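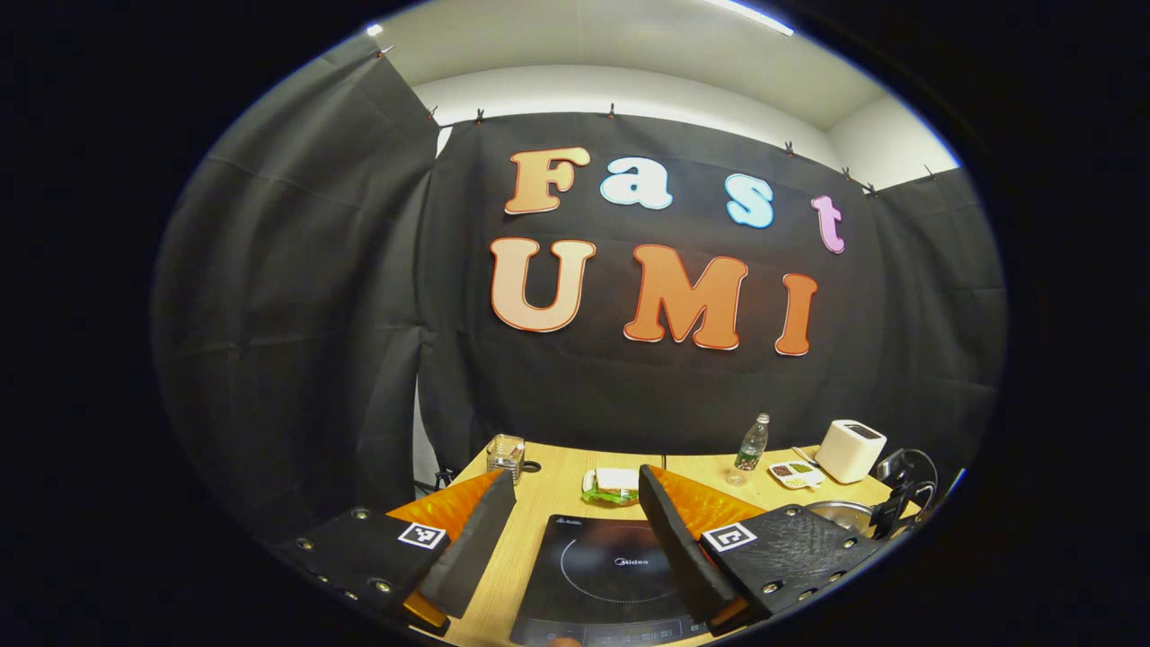

Page 2

Loading the smoking chamber

Read this section before you use the Uvholm for the first time. It covers cold smoking of cheese and hard-boiled eggs only. For fish and meat, go to Hot smoking.

Before you start

Stand the smoker outdoors on level ground, away from open windows and overhanging branches. It should not be used in a garage, porch or tent, even with the doors open. Cold smoking works best on a cool day, and from November onwards most people will have no trouble keeping the chamber below 20 °C.

You will need:
Wood dust, 100 g (oak or beech)
The dust tray and its lid
Both wire racks
The drip plate
A tea light

1. Cut the cheese into blocks no thicker than your thumb is long. Leave the rind on. Pat each piece with kitchen paper and leave it uncovered in the fridge overnight.

2. Wash the racks in hot soapy water, rinse and dry them fully.

3. Slide the drip plate into the lowest pair of runners with the lip facing the door. If it will not go in, it is upside down.

4. Fill the dust tray. The dust should come level with the top of the mesh walls and must not spill over between the channels. If it does, the burn will jump across and finish early.

5. Light the tea light and set it in the holder under the open end of the tray. Wait until the dust is glowing and giving off a thin stream of smoke, then take the tea light out and blow it out.

Caution: Do not use firelighters, lighter fluid or paper to start the dust. They will taint the food and may damage the door seal.

6. Put the tray on the floor of the chamber and fit its lid.

7. Lay the cheese on the racks with a finger's width between the pieces. Put soft cheeses on the top rack.

8. Close the door and turn the latch down until it clicks. Set the top vent to half open and the bottom vent fully open.

9. Check the thermometer after 110 minutes. If it reads above 20 °C, open the top vent fully and move the smoker into shade.

Note: A full tray burns for longer than most cheese needs. Mild Cheddar can come out at the first check. Take it out while it still looks a little pale, as the colour goes on deepening in the fridge.

After smoking

10. Wrap the cheese loosely in greaseproof paper and chill it for a day, then wrap it tightly and leave it for two weeks before eating. It will taste harsh if you cut it sooner.

11. Leave the tray in the closed chamber until it is completely cold. Tip the ash into a metal bin.

Caution: Dust that looks dead can still be alight underneath. Never empty the tray into a plastic bin or on to a compost heap.

Spare racks and trays

Replacement racks are sold in pairs – ask for part 786. The dust tray from the older Trevov model fits this smoker but its lid does not.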